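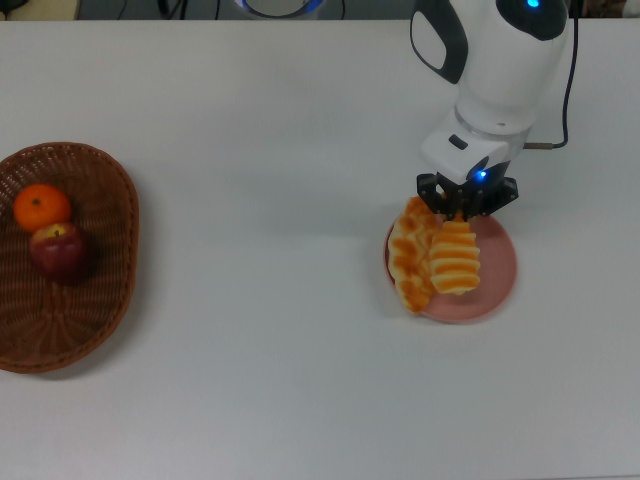

Sarklow Half Marathon: questions I keep getting asked

Last changed 2009-08-16. Answers by Ebenezer Atinga, who has run it nine times and has no connection with the organisers beyond paying them.

Is the course really flat?

No. The entry form says "flat and fast", and the first four miles are flat. Then you cross the railway bridge and climb to the water tower, and you do that twice. Someone with a map and some patience worked out 157 metres of climbing over the full distance. That isn't a mountain race, but if you picked Sarklow for a personal best on the strength of the leaflet, pick again or start slowly.

Is the distance accurate?

The organisers say it was measured by wheel in May, after the turn at the bottom of Mill Lane was moved. I have asked to see the measurement and been told it is "on file". Most people I know finished within a minute of what they expected, so I doubt it is far out. I would still like to see the file.

How many people run?

There is a limit of 750 places on the form, and I have never seen it reached. Last year's results list had far fewer names than that. Don't be rushed by the "places going fast" notice, which has been up since the entry page opened.

What does the higher entry price get me?

A Skallex shirt and your name on the back of the programme. The shirt is a running shirt. It is supposed to "manage moisture", and after ten miles mine was as wet as any other shirt I own. Take the ordinary entry unless you collect them.

Should I use the Vurkix gel they hand out at mile seven?

Only if you have tried it on a training run first. The packet promises "sustained release energy" and gives no hint as to how anyone tested that. It tastes strongly of blackcurrant. Plenty of people get round a half marathon on breakfast and water, and if your stomach is at all nervous, a new gel on the day is a poor bet.

What should I eat beforehand, then?

Whatever you normally eat before a long run, at the time you normally eat it. I have toast. Afia Agbeko, who beats me every year by a wide margin, has cold rice. I don't think either of us could prove a thing from this.

I've been told to stretch before the start. Does it stop injuries?

I have read a fair bit on this and come away unconvinced. Holding a stretch for half a minute in a cold car park has never done much for me. A slow jog up to the school gates and back, with a few quicker strides at the end, gets you warm. If you have stretched for twenty years and like it, carry on.

Will expensive shoes make me faster?

The man in the shop thinks so. Wear a pair that fits and that you have already run in. The old advice to change them after a set number of miles comes mostly from people who sell shoes. I change mine when the grip goes or my knees start to complain, whichever is first.

Where are the water stations?

Miles three, seven and ten. The one at ten ran out two years ago and the organisers have said it won't happen again – they said the same the year before. On a hot day, carry a small bottle.

Is there chip timing?

Yes, for the finish only. There is no mat at the start, so your time runs from the gun. If you line up at the back, expect to lose around 22 seconds before you reach the line. This matters to hardly anyone, but those it matters to get very cross, so I mention it.

What is the Agbenyega Cup?

It goes to the first team, with the four best finishing times added together. Teams must be named before the start. There was a row when a club put its team together afterwards from whoever had done well, and the rule was tightened. It now says "in writing", so write it down and hand it in at the desk.

Can I wear headphones?

The rules say no. I have never seen anyone stopped for it. The road is open to cars between the bridge and the church, though, and I would want to hear what's behind me.

Can I get my money back if I'm injured?

No, but you can pass your number to someone else for a small fee up to the week before. Do it properly. Running under another person's name messes up the age group prizes, and one year the over-60 women's race was "won" by a lad of nineteen.

Where do I park?

The playing field, if it's dry. There is room for 100 cars and it fills early. After that it is the streets behind the station, and a walk of ten minutes or more. The organisers' map says five.

Is it worth doing at all?

I keep entering. The marshals are cheerful, the back half of the course is pretty, and the tea afterwards is hot. Just read the leaflet with one eyebrow up.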